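Pumix wants 1,000 trash runs before its robot takes out the trash

Robotics startup Pumix has spent much of October teaching a two-armed robot to do the chore most households assign by argument. The company says it is collecting 1,000 examples of table clearing and bin handling to train its next model, which goes by the name Fosari.

Each example is one run at the job, with an operator steering the arms while cameras and joint sensors record the lot. Runs that go badly are kept too, in a separate folder that is said to be filling nicely. A good operator gets through 39 in a shift — fewer if the bag puts up a fight.

Bags are the hard part. Boxes hold their shape, and a mouse or a roll of tape stays more or less where it was put. A thin plastic liner does neither, and the gripper has two fingers to argue with it.

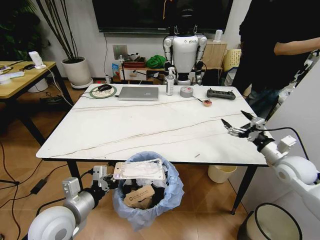 Clutter by design

Pumix says the tabletop mess matters as much as the trash. A laptop, a pump bottle and a charging pad are all things the robot should learn to leave alone, and the company would like that settled before anyone lets it near a real desk. The items get shuffled between runs, and the bin gets a new mix of packaging every Thursday.

The recordings go to Sostumau, a data firm that cuts them into steps and labels each one. It has finished 12 batches out of a planned 18. Its labelers have asked for a clearer rule on what counts as trash, a question Pumix had apparently considered closed.

Training on the full set starts once the last batch is in. An earlier model, Zeleke, learned from a much smaller collection and could pick up a cardboard box without trouble. Letting go of it was listed as future work.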